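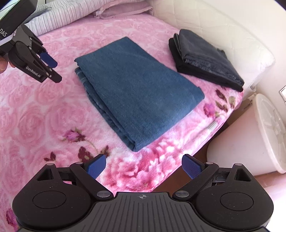

Course handout 9: Demonstration session on bimanual cloth handling
Instructor: Chanida Bunnag
Visit: Mon 25 October, Tarncombe building, second floor

Read this before the visit. The discussion period afterward assumes you know the terms in section 2.

1. Format

The session runs 60 minutes. Jirayu Ruangrit demonstrates with a pair of hand-held grippers, one in each hand, on folded clothing laid out on a bed. Prapai Inthanon then replays the recorded trajectories on the workstation. Groups are limited to 30 students. Stand on the window side and stay clear of the operator's elbows.

2. Terms

Aperture: the distance between the two finger pads, measured at the tips.
Approach: motion from the rest position to first contact. The jaws should be open before the approach ends.
Stabilizing hand: the gripper that holds or presses the cloth.
Working hand: the gripper that moves the cloth. The roles may switch within one episode.
Episode: one complete attempt, from the start signal to both grippers clear of the cloth.

3. Points to observe

Layer selection. A folded garment shows several layers along its folded edges. Closing on all of them moves the bundle as a unit; closing on the top one opens it. Note which the operator intends, and at what point in the approach the two cases can be told apart.

Support surface. The bed is covered with a pink fleece blanket. Fleece is compliant and has high friction, so a pad pressed down beside a garment can pick up the blanket as well. Compare with the hard tabletop trials from the March lecture – the pad angle that worked there may not carry over.

Contrast. Faded blue denim separates well from pink in the wrist view. Dark cloth stacked on dark cloth does not, and the boundary between layers may have to be inferred from the hem or from shading. The blanket also has a printed pattern of roses and buds. Consider what an edge detector would return on the print alone.

Occlusion. With the camera behind the jaws, the gripper body takes up the lower part of the image throughout. The second gripper enters and leaves the view. Write down when the stabilizing hand is out of sight and whether the working hand pauses.

4. Replay

Prapai will show 200 episodes as a single overlay of tip positions. The spread is narrow during the approach and wide after contact. Chaiwat Rungrueang's notes on time alignment (Ollance folder, file 4) explain how the episodes were matched on the moment of jaw closure. If you skipped those notes, the overlay will not mean much.

5. Written work

One page per student. Choose one grasp from the demonstration. State the aperture before closure (wide, medium, narrow), the layers intended, the role of each hand, and one failure you would expect if the same motion were replayed on a garment shifted by the width of a pad. Sketches are accepted; photographs of the workstation screen are not.

Submit to Chalerm Srithong by the next class meeting. Late pages go in the Gredico tray outside the lab office.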